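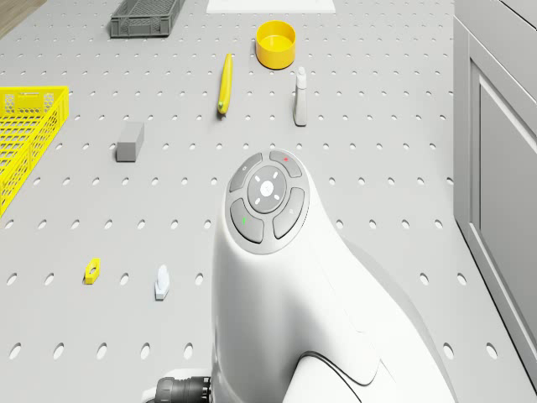
Assunta reckons I'll sleep through the night within a week if I give up coffee after lunch and take the Batutix drops, and that I only doubt it because I doubt everything. She rang at six to tell me so. I said I'd slept badly since I was 30 and I didn't think a small brown bottle was going to put it right.

Read the leaflet after supper. "Trusted by 3975 sleepers", it says, with no word on who asked them, or whether they were asked before or after they'd paid. 619 of them "noticed a change". A change to what? I notice a change most nights, usually for the worse. The main thing in it seems to be valerian, which Mum used to take, and she was up at four every day of her life polishing the taps.

Took the drops anyway. They taste of wet hay. Lay there listening to the boiler and going over the Donati invoice, which still isn't paid, and whether I ought to ring them or write again. Got up at ten past two for toast. Slept from three, I think, until the bin lorry.

Assunta will say one night proves nothing, and I suppose she's right - but she'd have called it proof if I'd slept. I'll do the 6 nights left in the bottle and write down the hours, properly, in the back of this book.

Coffee at four this afternoon. Didn't mention it to her.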